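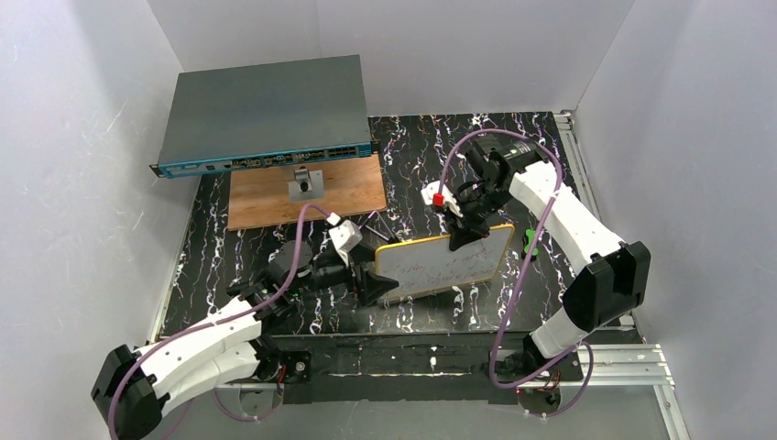
The bench, with the network switch on its board and the small whiteboard.

Come and help us sort out the network bench at Osby

We are looking for 2 people to join the Drirklow repair room as bench assistants from February, and we would love to hear from anyone who likes cables, labels and a tidy worktop!

The room has a backlog of 363 donated items waiting to be checked – switches, routers, patch leads by the boxful – and every one needs looking over, testing and writing up before it goes out to a village hall or youth club. You will work at the bench with Esko Eskola, who knows more about old network kit than anyone we have met and is very happy to share it.

You don't need a qualification. If you can read a port label, coil a lead properly and keep notes another person can follow, you will get on well with us. We teach the rest (crimping included).
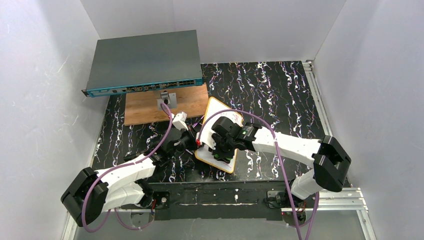

Rack switch on its wooden board, with the purple cable running from the small bracket.

Hours are 70 a month, mostly mornings, and we are flexible about school holidays. There is a 200 pound allowance for tools, which you keep. Tea is free, biscuits are a matter of luck – bring your own if you're fussy.

To apply, write a few lines to Gaurav Rawat at the Laaksonen building, telling us about something you have mended or tried to mend. Failed repairs are very welcome.

Posted Nov 4, 2024

Print this page
E-mail this page

Recent items
Endonari lending shelf: new opening hours
Patch leads wanted, any length
Getting to the Laaksonen building by bus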